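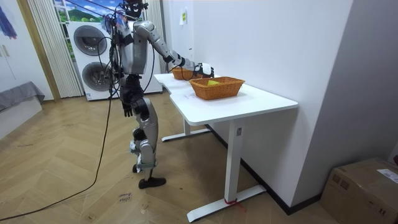 Larora Presents New Basket Line for the Home Desk

Larora opens its July season with Bajpai, a line of woven wicker baskets in orange-brown. The baskets are rectangular and come in 3 sizes - the shallow one suits letters and keys, and the larger has a thicker braided rim.

The first delivery of 740 baskets goes to the Fekument stores in Demine. Each buyer of two baskets receives 10 percent off the second one.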